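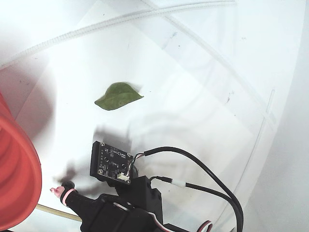

*2 min read*

In March I took over the small arm from Noemi Rizzi, and with it a notebook where half of the pages are about cables. Now I understand why. The motors of the Lurnell give me very little trouble. The wires give me trouble every week.

On our arm the sensor board sits on top, over the servo housing, and its white connector is at the lower right side. The cable leaves from there, makes a loop, and goes down next to the servo cable. If the loop is too short, the connector is pulled each time the wrist turns. If it is too long, it touches the wall of the basin and drags the arm a little. I tried many lengths before I was content.

My routine before I start a session is like this:

- I press the white connector with one finger, power off.
- I look at the gold-colored screws in the corners of the board. One of them likes to come loose, so I turn them gently, never hard.
- I move the wrist by hand from one end to the other and watch both cables.
- I wipe the pink tip with a damp cloth and let it dry.

The last point I learned from Dirk Mulder. He says that a dirty tip is the reason for most bad picks, and after one month with single leaves I believe him. A leaf is a difficult part — it is flat, light, and each one is different.

The white basin I should clean more often. There are small dark specks on it, and in my first week the vision program took one speck for an object and sent the arm to it again and again. I lost an afternoon looking for a fault in the calibration. Takeshi Kinoshita found it in the saved log, at line 776, where the target size was much too small for a leaf. Now I have a minimum size of 50 pixels in the settings and I have less stress.

Next I want to replace the thin wires below the housing with a softer type, because they loop out more than I like. Noemi has a roll of it in her drawer and promised to bring me 2 meters.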